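How to Plan a Purchase of Hand-Held Gripper Sets

Offices that intend to record manipulation work in ordinary rooms should settle the task list before requesting a quotation. Write down the smallest and the largest object to be handled, and send the list to the supplier with the request.

1. Decide how many operators will work at once. Pokstead plans on two grippers per operator and one spare for every 6 in use.

2. Enter consumables on a separate line. Finger pads, cables and pivot screws are ordered from Dolan in lots of 10.

3. Set aside 500 per site for tables, small props and boxes. Do not draw this amount from the equipment line.

4. Reserve 15 percent of the total for repair and return shipping.

5. Ask for a trial on small items, jewelry included, before signing. Nikola Marciniak receives trial reports for the Fisow project. Dwight Charbonneau approves orders.

Small-item work at a white table, blue-padded fingers fitted:

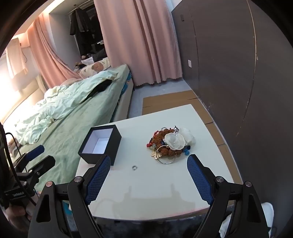
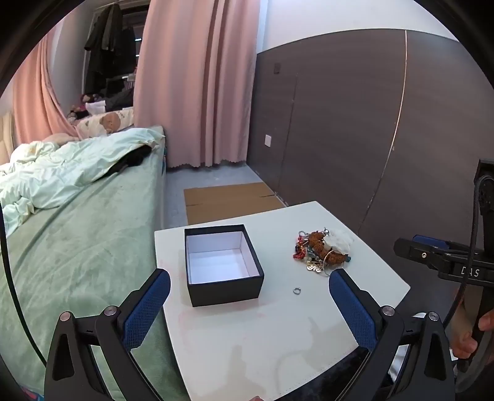
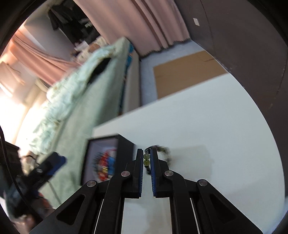

Fivthorpe, August

Requests received after the budget closes are held for the next round. Attach the task list, the quotation and the trial report to a single form, and state the delivery address for each site.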